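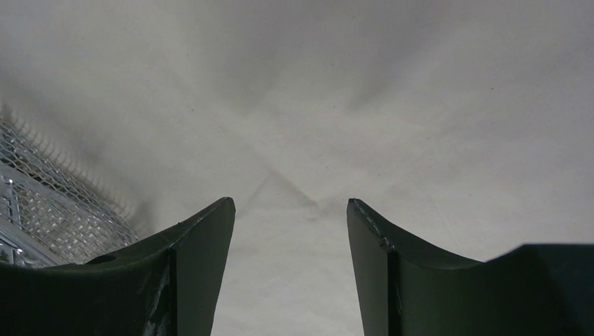 Dark green gripper fingers, the left one scuffed lower down.

Badley renters get itemized deposit lists starting in August

Good news if you rent in Badley and have ever stared at a deposit refund wondering where the other half went! The town has passed its deposit rule, and starting in August any landlord who keeps part of your security deposit has to send you a written list of what the money was kept for. Every charge gets its own line, with a price next to it. A single line that says "cleaning and repairs" won't do anymore.

I've been following this one since it was a half-page draft (the final version runs to 11 pages, most of them definitions), and I'm pretty happy with how it came out. I rent too, so feel free to take my enthusiasm with a grain of salt.

The part I like best is the move-out walkthrough. If you ask for one in writing before you leave, the landlord has to offer you two possible times, and you get to be there. Anything they plan to charge you for that can be spotted on the walkthrough has to be pointed out then, so you have a shot at fixing it yourself. A tube of spackle costs a lot less than what I got billed for nail holes at my last place, let me tell you. Things hidden behind furniture can still be added later, which seems fair enough to me.

Normal wear doesn't count as damage, and the rule finally spells out what that means: faded paint, carpet worn down in the hallway, small nail holes, loose door handles. Burns, broken tiles and missing blinds are still on you. Pet stains took up most of an evening at the hearing and ended up on the damage side.
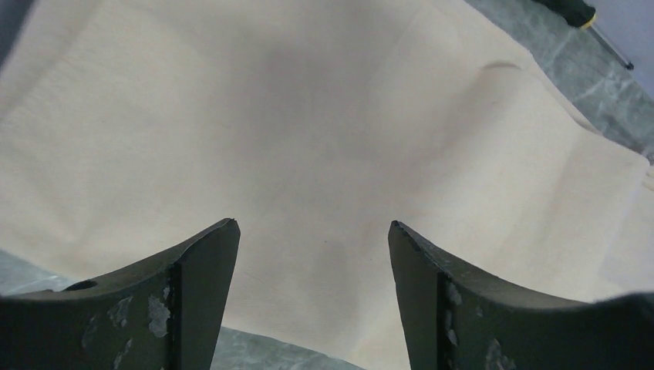 Page last changed: 9 March 2025

The big question around town was what Flarnine would do, because it manages the Trenska buildings up on Tak Street, and that's 499 apartments right there. The company had asked for small landlords and large ones to be treated the same, and that's how the final text reads. It has told Trenska tenants by letter that it will switch to the new form for all move-outs once the rule kicks in. My neighbor's cousin lives up there and let me read hers. It's a plain, friendly letter, though it doesn't say a word about people moving out this spring or early summer. As far as I can tell those folks are under the old rule, meaning whatever their lease says.

So what should you do if you're moving before August? I'd ask for the list anyway. Plenty of leases around here already promise some kind of statement, usually buried near the back under "surrender of premises" (lovely phrase). Take your own photos on the day you hand over the keys, send your new address in writing, and keep a copy of whatever you send. An email is fine if your lease allows notices by email, and mine does, but I had to go digging to find out.

A couple of things did get dropped along the way. The early draft would have made landlords pay interest on deposits, and that's gone. So is the idea of a town office to settle arguments over charges, so if you and your landlord can't agree, you're still looking at small claims court. I was sorry to see that second one go. Filing takes time, and a lot of people will shrug off a small charge before they'll give up a morning of work over it.

What stayed in is a penalty. A landlord who doesn't send the list on time loses the right to keep anything for damage, although unpaid rent can still be taken out. That one got some groans from the back rows, and a man near me muttered about paperwork all the way to the parking lot, but it passed without changes.

The town clerk's counter has paper copies of the full rule, plus a blank version of the list so you can see what yours ought to look like. I picked up two, one for me and one for the laundry room bulletin board in my building. The walkthrough request form wasn't ready when I stopped by. They told me a short signed note with your name, unit number and move-out date will work just as well.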